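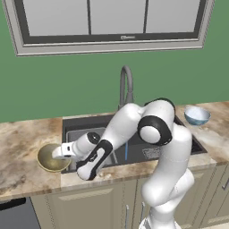

The Sink Run

by the night desk at Orkura

I had the planner open on one screen and the kitchen on the other, and I was so happy I forgot to eat.

You have to understand what the week had been like. Chrysikopoulos, which is what we called the motion planner (the name came with the code and we had long since given up shortening it), had a habit of thinking. Give it a bowl on the left and a counter on the right, and it would sit there for the full 60 seconds we allowed and then come back with a path that swung the elbow up past the window like a man hailing a cab. Legal, every inch of it. Nothing touched anything. It was just a ridiculous way to cross a sink.

And then at lunch somebody on the perception side had mentioned, through a mouthful of noodles, that the faucet was in the collision map as a box.

A box! A big fat box, as wide as the arch and as deep as the spray head, standing in the middle of the one place where the arm most wanted to go. Of course it went over the top. I would have gone over the top too.

So I stayed late and swapped it out. I cut the faucet into 5 capsules, little rounded pills laid end to end: one for the pipe, three for the bend, one for the head. I rebuilt the map, wiped the cache, and typed the run command with one finger because the other hand was holding my coffee.

Plan found. 2 seconds.

I put the coffee down.

I should say that I love this part, and I have never managed to explain it at a party. You write down what an arm is allowed to do. Joint limits, speeds, how close is too close. You write down what the world is made of. Then you ask a question, and out of all that arithmetic comes a reach. It looks so much like wanting something. The shoulder goes first, the elbow thinks it over, the wrist turns at the last moment the way yours does when you pick a glass off a high shelf. I typed none of that. I typed a goal pose and a cost for wasted motion.

I ran it again with a different seed. Then again. I started saving stills out of Truvo, our viewer, and dropping them into the team channel with no words at all, only exclamation marks. It was past midnight and I didn't care who had their phone on.

On the fourth run I paused with the hand over the back of the sink, right up by the spout, and spun the view around to look at it. A week ago that pose would have been thrown out before the planner even got to it. Everything near that faucet had been forbidden ground, and now the arm could just go there, as if it had always known the way.

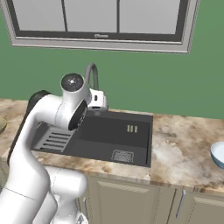

Nice, but what's your clearance on the elbow side, Gemness wrote back, four minutes later, awake after all. You fixed the thing you were looking at. Did anybody check the forearm link against the arch, or is it still using the old padding?

I read that twice. I went and looked. The forearm was still using the old padding.

It was a good catch and I was a little sore about it for as long as it takes to open a file. The padding had been set wide back in April, when the camera calibration was drifting and we trusted nothing, and it had stayed wide because no test ever failed on account of being too careful. I pulled it in by half. I wrote a check that measured the gap at every step of the path, so that the next person wouldn't have to take my word for it, and I made the check print the worst step by name, link and obstacle both, in plain words.

Forearm to faucet, bend, step 41. Fine. Safe. Tighter than I'd ever seen it, and still safe.

Gemness asked for the plot. I sent the plot. A thumbs-up came back, and then, after a while, a question about whether the bowls were going to get the same treatment, seeing as they were solid lumps in the map and the gripper was supposed to reach into them.

They were. I hadn't thought about it. As far as Chrysikopoulos knew, a bowl was a stone with a bowl's outline, and you could no more put a finger inside it than inside a brick.

I got up and walked once around the desks. The building hummed. I thought about how you would do it, a ring of small pieces for the wall and a flat one for the bottom, 6 to start with, maybe more if the gaps showed. I thought about the hand coming down over the rim and the planner finding, for the first time, that there was room in there.

Then I sat back down, made a new branch, and called it hollow.

How many pieces are you using, Gemness wrote.

Six, I typed, and started on the first one.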